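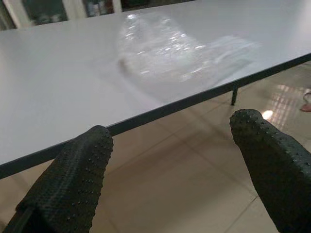

Clear plastic bag on a white tabletop.

FOR IMMEDIATE RELEASE
Sunday, September 24, 2023

Vustodham Returns to "Kollano," Still Refusing to Apologize

Pangilinan Animation confirmed today that Vustodham, the moth-winged tyrant who spent most of the first season of "Kollano" trying to eat the moon, will return for the show's new season as a member of the main cast. He will be fighting on the side of the heroes. He has asked that they stop calling it that.

Viewers last saw Vustodham in episode 71, falling down a well while delivering a speech. The new season picks up at the bottom of the well, where the speech is still going on. He is found by Pim, the small gray dust creature he used to be before he grew to his full form, and the two are forced to share a body, a sword and a very limited supply of soup.

"People kept writing in to ask if he was dead," said series creator Charito Aquino. "I had killed him as clearly as I knew how. At some point you have to accept that the audience has outvoted you."

Aquino said the character will keep his armor, his lisp and his grudge against the lighthouse keeper. His third form, introduced in the summer special and widely compared to an angry lampshade, has been redrawn. The studio thanks everyone who sent suggestions in August and would like them to stop.

Elsie Tawhiri returns as the voice of both Vustodham and Pim, who now argue with each other in nearly every scene. She recorded the two parts on separate days after an early attempt to do them together left her needing tea and a lie-down.

"He does one good deed in the opener and complains about it for four episodes," Tawhiri said. "I've never felt closer to a character."
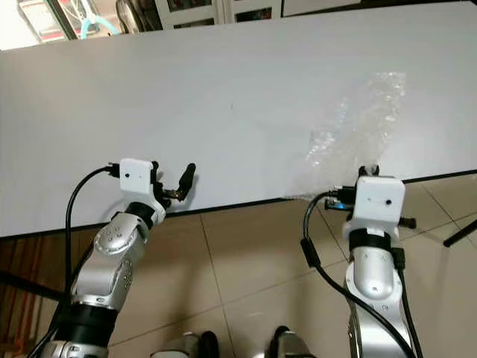 Two robot arms reach toward a white table.

Vustodham will also appear in the companion video game, "Kurkilstead," where matters stand differently. The game takes place in a separate timeline in which he never fell down the well, never met Pim and has not improved as a person in any way. He serves as the boss of the Salt Stairs and can be fought in two forms. Players who have grown fond of him on television may choose to spare him, after which he will attack them from behind.

Both versions of the character are considered official. The studio has prepared a chart explaining how they fit together, and will release it once somebody in the writing room can follow it.

The new season of "Kollano" will be shown with subtitles and in an English dub. "Kurkilstead" players can carry over their saved games, along with any curses picked up on the way.

Press requests, including interviews with Aquino and Tawhiri, may be sent to the Pangilinan Animation publicity desk. Questions about the moon will be answered in the season finale.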